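Household Services Help Community
Topic: Equipment and Automation
Viewed 1759 times

Are there machines that can fold towels and small linens yet?

Posted by Fouzia Magsi

I manage the laundry room for Womell, a residence for older adults. The department has two employees on weekdays and one on Sunday. Our washers and dryers are reliable and need very little attention. Folding is where the hours go, and it is also the task that staff members most often ask to be relieved of, as it involves long periods of standing and repeated movement of the wrists and shoulders.

Our administration has asked me to report in March on whether any part of this work could be given to a machine. I have seen short videos in which robot arms fold a towel or a shirt, and I have also seen brochures for large industrial folding equipment that would not fit through our door. I am not certain how these two things relate to each other, or whether there is anything between them that a facility of our size should consider.

Our linen is mixed. We handle bath towels, hand towels, washcloths, fleece throws and residents' personal clothing. The throws vary a great deal in size and thickness, and many were brought from home. I would be grateful for replies from anyone who has looked into this for a similar operation. General information on what the current technology can and cannot do would also be helpful, in terms that I can repeat to people who are not engineers.

Aurel Mihăilă

No. I would wait. A relative bought a folding machine for the home and it was returned within the month. You had to clip every item on by hand, and by then you could have folded it yourself. Robot vacuums are fine but that is a floor, not a towel.

Octavian Coman

The previous reply is correct as regards home machines of the clip-on type, but I believe the request deserves a fuller response. I was responsible for equipment purchasing at Voicu, a linen service, and reviewed this subject on two occasions.

It is useful to separate the equipment into two groups.

The first group is the conventional folding machine. Such machines have been used in commercial laundries for a long time. They perform well on flat items of a known size, such as sheets and standard bath towels, provided that an operator feeds each piece in straight. The machine does the folding and the person does the untangling, the sorting and the feeding. At Voicu the smaller towel folder required a clear floor area 15 feet long, including room for the operator and the carts. It did not accept throws or clothing, and we did not attempt to make it do so.

The second group is the general-purpose robot arm, which is what you have seen in the videos. These systems usually employ a pair of arms working over a table, with cameras and software that determine where to take hold of the cloth. Fabric is a difficult material for them. A box keeps its shape when it is touched, whereas a cloth changes shape each time, and the system must find the edges and corners again before it can proceed. Thick or soft items present a further difficulty, in that the layers may be hard to tell apart and a grip intended for one layer may take two.

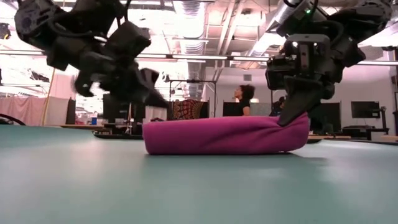

Two-arm setup over a table, with one gripper pressing into the end of a soft magenta item.

Contact of this kind is where much of the effort is being directed. A person who presses on the end of a thick cloth can feel how many layers are under the finger and adjusts without thinking about it. Many arms have a limited sense of touch or none at all, and must rely on what the cameras show, which may be blocked by the arm itself.

For your report, I would suggest putting the following points to any supplier:

Can the machine begin with a tumbled pile, or must each item be laid flat first?
How many items are completed in an hour without a person stepping in?
What happens when an item is dropped or folded badly – does the system recover, or does it stop and wait?
Who provides service, and how soon can a technician be on site?
May we send a bag of our own linen for the demonstration?

The last point is the most important. We sent mixed linen to a supplier, Pernex, and the demonstration we received in return covered only the hand towels. That told us what we needed to know.

My conclusion for a facility with your mix would be that the washcloths and throws will remain handwork for the present. If your bath towels are all of one size, a compact towel folder may merit a quotation, subject to floor space.

Aurelia Surdu

I agree with Mr. Coman's reply and would add one matter concerning staff comfort. Before requesting quotations for machinery, please review the height of the folding table. We replaced a fixed table with an adjustable one from Dralel and added a cushioned floor mat, and complaints of back and shoulder pain fell by nearly half. The cost was within our ordinary supplies budget and no special approval was required.

We also moved the throws to a separate shift from the towels, so that no employee folds heavy items for a full afternoon.

Fouzia Magsi

Thank you all. I will measure the floor area this week and include the list of supplier points in the report. Our bath towels are in two sizes, so I will ask whether a compact folder can be set for both.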